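Módulo 4. Presupuestar una celda de manipulación para el taller

En la sesión pasada dejamos elegido el brazo, y varios grupos dieron el presupuesto por cerrado. Os entiendo, porque el brazo es la línea más vistosa de la hoja, pero queda por delante casi todo lo que luego se compra deprisa y mal: la mesa, la herramienta, la tornillería, las piezas de prueba y las horas de puesta en marcha.

Trabajaremos con el caso Udstead, que tenéis en la carpeta compartida. Hay dos ofertas, la de Mirberg y la de Farnent, y conviene leerlas despacio, con un lápiz al lado, porque no incluyen lo mismo aunque el título sea idéntico.

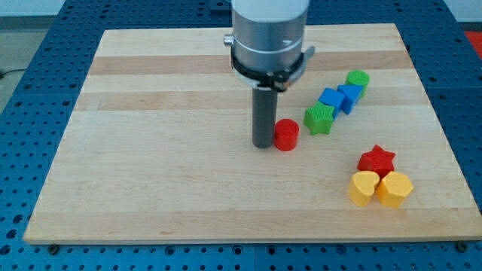
El puesto de trabajo merece partida propia. Mirberg pide 800 euros por la mesa y Farnent la mete en el total sin desglosar - pedid siempre el desglose, por favor, aunque os dé apuro. Una mesa perforada como la azul permite atornillar encima un tablero de madera y cambiarlo cuando cambie el ejercicio, así que apuntad el tablero como consumible. Reservad 70 euros para él y sus tornillos. Las piezas van aparte: cilindros, cubos, estrellas, corazones y algún prisma, con repuestos de cada forma, que se pierden con una facilidad asombrosa. El juego de Duangkaew sale por 202 euros.

Para imprevistos, poned más de 300 euros. Ya sé que parece mucho, pero un cable o un adaptador de muñeca se comen esa cifra en una mañana.

Para septiembre: traed la hoja con tres columnas (compra inicial, reposición anual, horas de personal) y una nota breve sobre qué aplazaríais si os recortan el total.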